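The Flutow two-tier wire rack arrives flat, with two shelf panels, a bundle of white wire sides and a leaflet that has clearly been translated by someone in a hurry. "Please to hook the friend side," it says at step 2. I hooked both sides, having no way of telling which was the friend, and it has stood up ever since.

I bought it because our cups had outgrown the cupboard. There are only so many mugs a household can own before they start living on the windowsill, and Petronella had begun to make remarks. The Flutow promised "double the calm on one footprint". It has given us a second shelf, and I'm prepared to settle for that.

**The good.** It's light enough to move with a full load if you're brave, and the solid panels are the best thing about it. My last rack, a Vörös, was bare wire on both levels, and anything with a narrow base leaned like a man at a bus stop. On the Flutow an espresso cup stands straight. The panels lift out for washing too, which took me 30 seconds and would have taken less if I'd read the leaflet again – I hadn't the strength.

**The less good.** The lower tier is for short things. Ordinary cups go in happily, but my tall tumbler with the lid on doesn't, and taking the lid off to put it away means keeping the lid somewhere else, and we all know how that ends. It lives beside the rack now. The grid sides also collect dust at every crossing of the wires. I've taken to using an old toothbrush in October and pretending about the rest of the year.

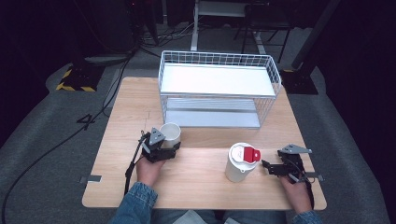
*The Flutow at the back of the table, with a white cup and the red-tabbed tumbler.*

Rónán Ó Dálaigh has the bigger Pivero version and swears by it, but he has a kitchen you could land a plane in. On a normal table the Flutow leaves you space to eat your breakfast.

Would I buy it again? Yes, grudgingly, and in white, as it doesn't come in anything else. Four stars. The fifth is being held back until I find out about the friend side.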